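Subject: Re: [precinct-ops] Stikside count, absentee batches and the joint list question

Prodromos Christodoulou wrote:
> I have read the draft procedure for the Stikside council count and I have
> two problems with it. First, it treats the joint list as one line on the
> ballot but as two parties in the results table. If Kelto Forward and the
> Brelteser Union file together, the clerk will give them one line and one
> number. We should not be splitting it afterward.
>
> Second, the batch size. 100 ballots per batch is fine for the in-person
> vote, but the absentee ballots come to us already sorted by ward, and
> some wards will not fill a batch. Do we merge wards or run short batches?
> The draft does not say.

Taking these in order.

On the joint list: agreed for the count itself. The tally sheet should carry one line with one number. The split in the results table was put there for the seat allocation, which happens later and is done from the agreement the two parties file with the clerk. The agreement names which candidates belong to which party, and the order in which seats go to them. None of that touches the ballots. I will take the two columns out of section 4 and put a note in section 7 that the allocation is done from the filed agreement. If they do not file jointly, each party has its own line and section 7 does not apply.

One thing to watch. The filing deadline for a joint list falls after the deadline for individual candidates, and the ballot proof is pulled between the two. Last time, the proof went out with separate lines and had to be pulled again. The clerk's office says it will hold the proof until the later deadline. I would like that in writing before we print tally sheets.

On batch size: run short batches. Do not merge wards. The ward totals have to be reported separately, and a merged batch means someone has to sort it again if there is a recount. The cover sheet already has a box for the actual number in the batch. Fill it in every time, including when it is 100.

For reference, the absentee requests on file as of this morning come to 1,026. Almost 600 of those are from the two Spanos wards, so those will produce full batches with one short one at the end of each ward. The others will be mostly short. This adds cover sheets but does not add much counting time.
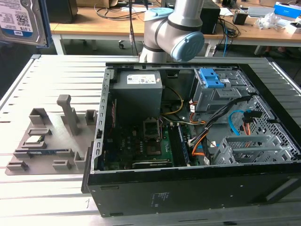
Thodoris Theodorakopoulos
Count procedures, Stikside precinct operations

Further points on the draft, in section order:

Section 2. The phrase "party observers may be present" should read "each list may have one observer at each table." A joint list is one list for this purpose. I expect a complaint from the Brelteser Union, who asked for their own observer at the April meeting. The rule on observers goes by lines on the ballot, and they cannot have one line for the vote threshold and two for the tables. If they want to alternate people during the evening they can, provided both names are on the observer form.

Section 3. The 5 percent threshold is stated without saying what it is a percentage of. It is valid votes, excluding blank and spoiled ballots. Please use those words. A small list can land on either side depending on which total is used, and we should not be arguing about it after the polls close.

Section 5. Spoiled ballots go in their own envelope by ward, sealed and signed by both counters. The draft has one envelope per table, which does not work if a table handles more than one ward.

Section 6. Hand-carried results sheets. The draft has the table lead carrying the sheet to the clerk's desk. I would keep that, but the second counter should sign the sheet first. Corrections are made by striking out the figure, writing the new one next to it, and initialing. No correction fluid, and no fresh sheets unless the old one is attached.

I have no objection to the rest. Prodromos, could you check the wording in section 7 against the last filed agreement? I have only the version Kelto Forward circulated, and I don't know that it matches what the clerk has. One paragraph on replacement candidates looks different from what I remember.

If there are other changes, send them to the list with the section number. I will hold the revised draft until the clerk confirms the proof date, then post it with the cover sheet and the observer form in the same message.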